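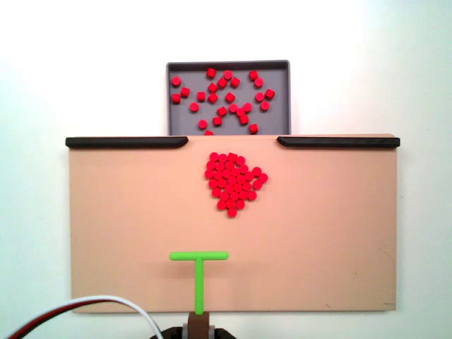

Minutes of the July meeting of the Gunommont Games Table, held in the back room at 7 in the evening, typed up by me again since I was silly enough to bring a pen. We started late, as the kettle had to be found, and the first item was the new board. It's the tan one we ordered from Zasska in the spring, with the black rounded rails along one side and the gap between them that leads to the tray. Opinions on it were mixed to warm. I like it a lot! The little red pieces show up beautifully against that pale surface, both the ones bunched up together near the gap and the ones lying every which way in the gray tray behind, and for those of us whose glasses are never the right glasses, that matters. One member pointed out that it has a few scuffs already, plus a small dark scratch near one corner. There was a short discussion about who might have done that, which I am not going to minute.

Present: 11 of us, which is good for July. Apologies came from three people, two of them on vacation and one who forgot and called during item 4.

Minutes of the last meeting. Read out, by me, too fast. One correction: the snack money from the spring social was $53 and I had written $35. Fixed now, and sorry to everybody who spent a month wondering where the rest went. Agreed otherwise.

1. The board and how we look after it

We talked about this for a good long while. It was agreed that drinks stay off the board and off whatever the board is sitting on. (I know, I know, I'm the one who did it with the old one.) It was also agreed that we don't drag the board by its rails. Two people lift it, one on each side, and it goes on the shelf flat. There was a suggestion that we polish it, and a counter-suggestion that polish would make the pieces slide clear into the parking lot. We are going to leave the surface alone and wipe it with a dry cloth, and if anyone feels the urge to try something from under their kitchen sink, please ask first.

On the scratch, we decided not to send the board back. It's off to the side and doesn't bother the play.

2. House rules

Oh boy. We need one set of rules, because half of us learned this game at the Lalness club and the other half learned it here, and we've been having the same argument every month. What we settled on for the league:

Start with the pieces in a tight bunch in front of the gap.
A piece counts once it's in the tray, whichever way up it lands. On its side is fine.
A piece hanging on the back edge of the board doesn't count until it drops, and no blowing, leaning or table bumping.
If you knock one off the board altogether, it goes back on in front of you and you lose your turn.

The on-its-side rule passed nine to two. The two would like it recorded that at Lalness they do it differently and that it makes for a better game. Recorded!

I asked if we could also have a rule on how long a person may stare at the board before taking a shot. This got a laugh and no seconder.

3. Putting things away

Pieces have been turning up in coat pockets, and once in the cookie tin. From now on the last table playing tips the tray into the drawstring bag, checks the floor, checks under the radiator, and hangs the bag on the hook inside the closet door. The bag, not the tin. We'll ask Zasska what they charge for a pack of spare reds, and I said I'd write to them this week, so somebody please nag me.

4. The match against Moussa

The Moussa folks have invited us over in the fall for a friendly, best of 9 games, supper included. Everyone was in favor, mostly on account of the supper. They play on their own board, which is apparently a good deal faster than ours, so we agreed to get some practice in on short, soft shots. Rides will be worked out at the next meeting. We need to bring two desserts and our own score sheets. I've been put down for a dessert and will be making the lemon bars, unless I'm stopped.

We also need to decide on a team. The feeling was that anyone who wants a game should get one, and that we'd put our steadier players on at the end. A list is taped to the closet door. Please put your name on it in writing someone else can read.

5. Any other business

The window by the sink still won't close all the way. I'll mention it again to the landlord.

Could we start half an hour earlier in winter? Held over, as people wanted to look at the bus times.

Somebody left a blue umbrella and a casserole dish after the June meeting. The umbrella has been claimed. The dish has a glass lid and is on top of the fridge.

We closed the meeting at 8:15 and played until they turned the hallway lights off. Next meeting is in August, same room, same time, and it's the window table's turn to bring milk.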